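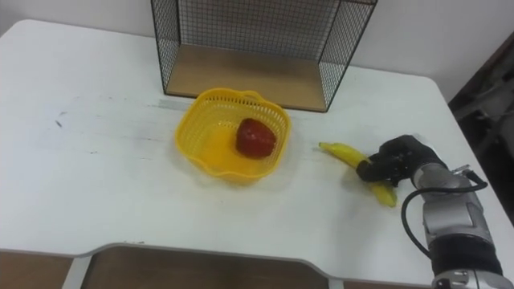 Open wire-mesh shelf unit with light brown wooden base, on a white tabletop.

Colulen Adds Sesame Brittle to Kovumby Confectionery Line

DURNIDPORT, Aug 29, 2024 — Colulen today announced a sesame brittle under its Kovumby label. The product contains toasted sesame seed, cane sugar, glucose syrup and sea salt. It is made without added colors or preservatives.

The brittle is cooked in open kettles, rolled to a thickness of 3 millimeters and scored before cooling. Each piece is sealed individually to limit moisture uptake, the main cause of softening in this type of candy.

Kovumby Sesame Brittle comes in 2 pack sizes, 127 grams and 188 grams. Both are packed at the Durnidport plant and carry the same ingredient and allergen statement.

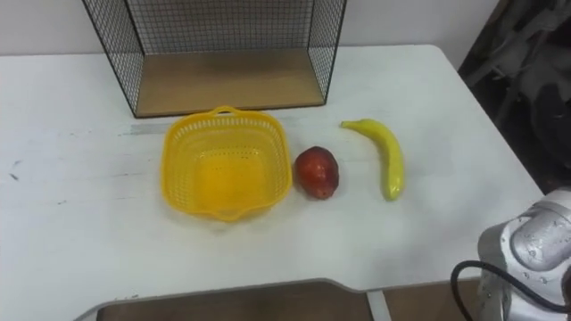
Availability

Hidayat will distribute the product to grocery and specialty stores. Orders open in August — retailers with existing Kovumby accounts may add the brittle to a standing order. Store in a cool, dry place. Contains sesame.

About Colulen

Colulen makes hard candy, brittle and nougat in Durnidport for retail and food service customers.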